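Drakanby Hand-Held Gripper Station
Equipment and Planning Information for Institutional Buyers

The Drakanby station is supplied to laboratories and training departments that record manual handling tasks for later use on robot arms. It is sold as a complete package or as separate units. Purchasing offices are asked to read this page before requesting a quotation, as several items needed for a working station are normally charged to a different budget line than the grippers themselves.

Standard package

The package contains 2 hand-held grippers, one for each hand, with their cables. Each gripper is operated by a seated or standing person and requires no robot arm during recording. Tables, stands and lighting are not included and may be ordered through Gilen, our furniture and fixtures partner.

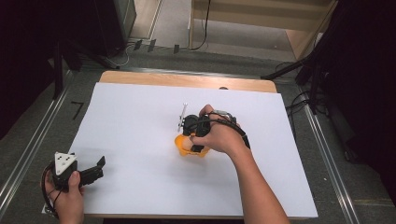

Floor space should be settled before the order is placed. Stands and rails extend well past the tabletop, and cables need a route that does not cross the operator's position. A plain, light work surface is recommended. Institutions that already own a suitable table may use it, provided that it does not shift when both hands are working.

Gripping pads

Pads are treated as consumables. They collect dust and lint in ordinary use and should be inspected at the start of each working day. Buyers should budget for replacement sets from the first year. Pads for the Arthur and Borkeck finger types are not interchangeable, and the finger type must be stated on every order.
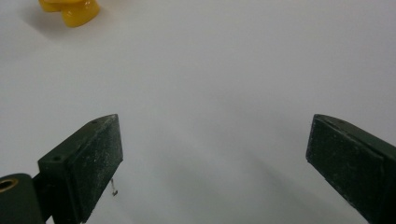 Test objects are the responsibility of the buyer. A mixed set of shapes is advised, with duplicates of any item that will be handled daily.

Budget notes

Station package, per unit: $2,000
Replacement pad set: $90
On-site setup visit: $200

Prices exclude shipping and sales tax. Quotations remain valid for 90 days. Orders intended for the current budget year should reach us before the end of November. Spare cables are quoted separately on request.

Contacts

Quotations and purchase orders: Qistina Wattimena, Institutional Sales
Site planning and floor layouts: Valdir Coutinho, Technical Services

Please include a sketch of the room with door widths and the location of power outlets. Requests received without a sketch will be answered with a standard layout only.

Page last revised Wednesday, May 22, 2019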